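**中間報告(2月分) ランダッハ基金 御中**
学生プロジェクト「食品棚の把持」/プラルモン校ロボット部
記:ハゼル・コワルチク(部顧問)

先に結論を書きます。助成の条件であった「袋入り食品の仕分けを学生の手で実演できる状態にする」は、まだ達成していません。前回の報告で私は「年度内に見通しが立つ」と書きましたが、あの一文は楽観的すぎました。今回は数字を先に出し、解釈は控えめにします。

## 1. 期間中に集めたもの

手持ちグリッパーによる操作記録は、通算で3,044件になりました。件数だけなら計画を上回っています。ただし、この数字をそのまま成果と受け取らないでいただきたいのです。部員のティルタ・ヒダヤットが無作為に196件を抜き出して見直したところ、指が袋に触れる前に記録が終わっているもの、開始の合図が遅れて途中から始まっているものがかなり混じっていました。見直しの基準も途中で一度変わっており、最初の50件は旧基準のままです。やり直すかどうかは部内で意見が割れています。私はやり直すべきだと思っています。

記録の付け方も人によって違います。イェンティン・ルーの班は一回の操作を「近づく、挟む、持ち上げる、置く」の四つに区切って書き、オラヌット・スリウォンの班は結果だけを書きます。どちらが良いかという話の前に、混ぜて集計してはいけないはずですが、12月までの集計表では混ざっていました。今回の表では分けてあります。

## 2. 柔らかい袋の問題

箱と缶については、部員の操作は安定してきました。困っているのは透明な袋です。中身が乾物だと、挟んだところから中身が逃げ、袋だけをつまむ形になります。表面の反射も厄介で、画像から袋の縁を拾う処理が、縁と折り目の光を取り違えます。

ヴントンの貸し出し教材に付いてきた手引きには「柔軟物にも対応」とありますが、例として載っているのは布の小袋だけでした。問い合わせへの返事はまだありません。対応という言葉が何を指すのか、返事を見るまで判断を保留します。
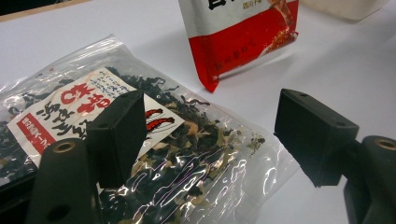 *図1 透明袋の乾物に対する操作。左の指がラベルに重なっている。*

図1のような配置では、私たちの方式の弱点が二つ重なります。一つは、ラベルを目印に袋の位置を推定しているのに、指を近づけるとそのラベルが隠れること。もう一つは、しわに沿った強い反射です。ルーは照明を横から当てれば済むと言い、机上の試験では確かに誤検出が減りました。しかし試したのは一種類の袋だけで、部室の照明を消した状態での結果です。実演会場で同じ条件が作れるとは思えません。

ラベルを使わず、中身の濃い色の広がりから袋の中心を求める案も出ています。カルティニ・ユソフの提案です。筋は悪くないのですが、中身が片側に寄った袋では、袋の中心と中身の中心がずれます。どちらを挟むべきかという問いに、部としてまだ答えを持っていません。ユソフ本人は「中身の側」と言っています。私は重さを測ってから決めたいと返しました。

## 3. 学生の学習について

申請書には「協働を通じた問題解決力の向上」と書きました。測る方法を決めずに書いたことを、今は後悔しています。部員アンケートは全員が「成長した」に丸を付けましたが、顧問が配って顧問が回収した紙ですから、証拠としては弱いものです。

代わりに、観察できた変化を一つ挙げます。秋には、うまくいかない操作があると部員は記録を消していました。今は残します。スリウォンが失敗の分類表を作り、消すと表が埋まらなくなったためです。分類は9項目あり、そのうち「その他」が一番多いので、表としてはまだ粗いと言わざるを得ません。それでも、議論の中身は前より具体的になりました。「なんか滑る」という発言が減り、指の角度や挟む位置の話が増えています。

一方、操作が上手な部員に作業が集中する傾向は直っていません。交代表は作りましたが、締め切りが近づくと守られなくなります。

## 4. 経費

消耗品費は予算内です。指先に貼る滑り止め材を二種類購入しましたが、比較試験は片方しか終わっていません。交通費は未使用のため、残額を食品サンプルの購入に回せるかどうか、ご判断をお願いします。認められない場合は、今ある食品だけで続けます。

チョア社から無償提供の申し出があったカメラは、お断りする方向です。性能に不満があるわけではありません。ここで機材を替えると、これまでの記録と新しい記録の比較ができなくなります。部員の半分はこの判断に反対しており、その点も併せてご報告します。

## 5. 次の期間の予定

- 抜き出した記録のうち、旧基準の50件を新基準で見直す(担当:ヒダヤット)
- 記録の書式を四区切りに統一する。過去分の書き換えはしない
- 照明の試験を、部室の灯りをつけた状態で繰り返す(担当:ルー)
- 中身の寄りと重さの関係を測る(担当:ユソフ)
- 滑り止め材の残り一種類を試す

公開実演の日程は、照明の試験が終わるまで決めません。箱と缶だけの実演であれば今でもできますが、それは申請した内容とは違います。縮小した形での実演を成果として認めていただけるかどうか、次回の面談で率直なご意見を伺えれば助かります。集計表と失敗の分類表は別添のとおりです。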